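A Day of Wafers and Red Boxes: Visiting the Koppel Open Day in Grotbridge

Posted November 29, 2021

I have been getting the Koppel snack box for long enough that the mail carrier makes remarks about it, so when a card turned up in the August box saying they would be opening their doors in the fall, I had a train ticket booked before I'd finished the first packet. If you don't know Koppel, they mail out boxes of sweets and small snacks from all over, mostly single wrapped pieces, mostly things you'd walk straight past in a big store if you didn't know what they were. I love them. I have a drawer.

Grotbridge is the last stop on the branch line from Nustine and the walk from the station is uphill the whole way (wear real shoes). The packing hall is at the top, behind the old feed store, and there was already a line when I got there, mostly families, a few people like me who had clearly come alone and were a bit sheepish about it. Entry was free and you got a paper badge with your favorite flavor written on it. I put sesame and then changed my mind and asked for a second badge.

The hall first. It's smaller than I had pictured, one long space with shelving down both sides and a packing bench in the middle. They send out 2,000 boxes in a normal month and all of them pass over that one bench, which I would not have believed if I hadn't stood next to it. The shelves are arranged by texture! Crunchy things nearest the door, then wafers, then chewy, then chocolate at the cool end, away from the windows. Our guide said they tried arranging by country and it was hopeless, because a packer wants to know that each box has a crunch, a chew and something milky, and couldn't care less what order the flags come in.

There was a chalkboard with the current number of different items in stock, and it said 1,435 when we went past. Somebody rubbed out the last digit while we were standing there and I never saw what went up in its place, which still bothers me.

A few things I learned at the bench, in no special order. Heavy pieces go in the corners. Wafers always stand up or lie on top, never under a bag of nuts. Anything with a crimped end gets turned so that the crimp doesn't snag the next packet along. And they try to get one gold or silver wrapper into every box, purely so that something catches the light when the lid comes off. I've been opening these for ages and never noticed, and now I can't stop noticing.

After the hall we were walked down the lane in small groups to what they call the front room. I'd assumed a showroom of some kind, with spotlights. Wrong! It's an ordinary living room with a long wooden TV cabinet and a gray tiled floor, and it's where they lay out the new mixes, because (and I thought this was so sensible) people open snack boxes at home, on a low table, with the television right there and a lot of other stuff lying around. The table has a white cloth with little red cherries on it, and I want that cloth. I asked. It came from a market in Nustine years ago and there's no label.

The box itself is the red one, the shallow kind with the shiny inside, and it looks wonderful against the cherries. We went through the trial mix piece by piece, and I got far too excited about the milk wafer.
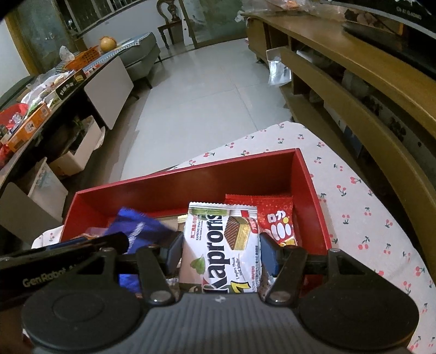 My feelings about wafers are strong and a little boring, so I'll keep it short. A thin wafer is mostly air and sugar and you've eaten the whole thing before you know what it tasted of. A thick one with proper layers gives you time. You can take it apart with your front teeth, sheet by sheet, if you're the sort of person who does that, and from the mood in the room I was with my own kind. The one I tried was milky first and then chocolatey at the very end, and very crisp, with no stale softness at the edges. I had two. I'd have had three, but there was a child watching me.

The rest of the mix was a good spread. I'm always happy to see a wrapped candy with twisted or crimped ends, I don't care what's inside, I just like undoing it. There was also a packet with Chinese writing that our group argued over for a while, sweet or salty, and the arguing was half the fun. The answer is on a card they keep in the cabinet, and you only get the card once everyone has guessed. I guessed sweet. I'm not going to spoil it for people whose boxes haven't arrived.

I should say that the room is not tidy, and I liked it more for that. Baskets, bags, packaging on top of the cabinet, a big round fruit that I took for a pomelo sitting over on the dark side table. It felt like the afternoon of somebody's birthday. I've been on tours where every surface had been wiped down and styled until you felt bad for wearing a coat, and you come away with nothing to remember. I could draw you this room.

Then we had a go at packing, and I can report that it's much harder than it looks. You get the red box and a pile of pieces on the cloth, and the idea is to fit everything in so that each thing shows a little when you look down into it. My first try was a disaster. I put the flat packets in first because that seemed logical, and they vanished completely under everything else. The trick is to stand the shiny ones up against the back and sides and lay the flat ones in late, leaning on whatever is already there. You also have to be willing to take it all out again, and I took mine out more times than I'd like to say.
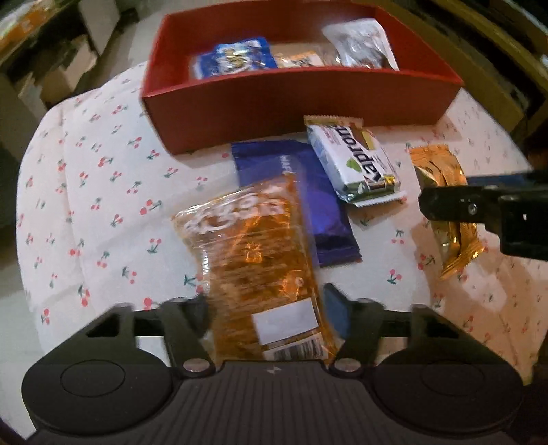 Color matters more than I'd realized, too. Blues next to the red walls look terrific, and so does anything silver. Orange is tricky, because it sort of melts into the red unless there's something pale beside it, and our guide's advice was to keep a white packet back until the end and drop it in wherever the box looks muddy. I tried that on my last attempt and it worked! It looked like a real one. I was told my corners were still weak.

We also got a short talk about Jostby, which is the bakery across the river that makes the one item Koppel doesn't buy in, a small oat crisp. They bake 400 trays for each mailing and bring them over by van. Jostby isn't open to visitors, sadly, but there was a tin of the broken ones going around and they were superb, salty and almost burnt at the edges. If they ever sell the broken ones by the bag I'll be first in line.

Some practical notes if you want to go next time:

The tour takes a little under two hours if you do both the hall and the front room. Do both. The front room is the better half.

Groups for the front room are kept small, so put your name down as soon as you arrive. I nearly missed it by lingering at the chocolate end.

The last train back to Nustine leaves at 28 minutes past six, and the walk down is quick, but the path has no lights.

There's tea in the hall, and it's good, strong tea. No lunch. I didn't need any, for reasons that should be clear by now.

You can buy single pieces at the end from a table by the door, cash only on the day I went. I bought a bag of the wafers and a handful of things whose names I can't read, and ate a fair number of them on the platform in the wind. The next open day hasn't been announced yet. I've asked to be told.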